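About Us

Druditer looks after robot arms. We do not build them or sell them, and we have no views on whether they will take over the world. The ones we meet can seldom get through February without a new cable.

The company began with one machine, which is still here and still our responsibility. It is a small single-arm cell in our kitchen workshop, known as Vuretti after a name somebody wrote on its first job sheet. Most of what we know about maintenance we learned by getting it wrong on Vuretti, and most of what we now charge for is not doing that to yours.

How we look after a cell

Vuretti works at a kitchen worktop, among the sort of clutter a kitchen collects. Customers sometimes ask why we don't give it a nice clean bench. We had one once. The arm behaved beautifully on it for weeks and then met a cereal box and a tea towel, and we all learned something about nice clean benches.

The morning check takes 20 minutes if you do it properly and five if you are lying on the log sheet. Power off first. Then we run a hand along the cable from end to end, feeling for flat spots, nicks and anything that has gone stiff. A loop of cable needs enough slack for the arm to reach as far as it is ever asked to, and no more than that, or it will find a drawer handle to get friendly with. We check the clamp at the end for play, wipe it down, and put a spanner on the mounting bolts. They are never loose. The one time we skipped them, they were. 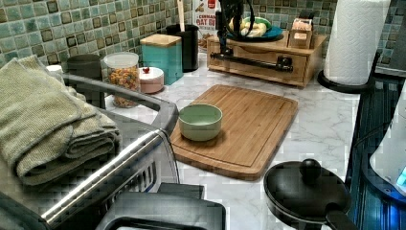 After that comes homing. The arm goes to its zero position at low speed with a person standing by the stop button, and we compare where it thinks it is with where it is. If the two disagree by more than the thickness of a bank card, we calibrate again before anything else happens. It is dull work and we are rather good at it.

The log

Every check and every fault goes in the log. As of 3/5/23 it held 3,308 entries, of which 1,569 concern cables. The rest cover worn pads, tired bearings, software updates that improved things until lunchtime, and one entry that just says "jam", which might mean either kind.

New starters read the log in their first week. It is longer than some novels and has a weaker plot, but by the end they can tell a failing connector from a failing motor by the way the arm hesitates. They also learn our handwriting, a skill with no other use.

Repairs

When something does break, we change one part at a time and test after each. This sounds obvious. It is harder to stick to when the customer is on the phone and you have a box of spares and a theory. The old part gets a tag with the fault and the entry number and goes on the shelf by the door, where it stays until the fault hasn't come back for a month. Several parts on that shelf have turned out to be perfectly healthy, and have gone back into service without an apology.

We keep spares for our own cell and for the arms we have under contract. We don't keep spares for machines nobody makes any more, though Ogundipe, the machine shop across the yard, will turn up a bush or a bracket if asked nicely and paid promptly.

Who we work for

Our customers are mostly small outfits with one or two arms and no engineer to call their own. Zaleo, our visiting service, covers anyone within an hour's drive. We come out, do the full check, leave you a copy of the log and show whoever is standing nearest how to do the morning round. That person usually regrets standing there, but their cells run better for it.

If yours has begun making a noise, please switch it off before you ring us. We are happy to have you describe the noise. You don't need to hold the phone up to it.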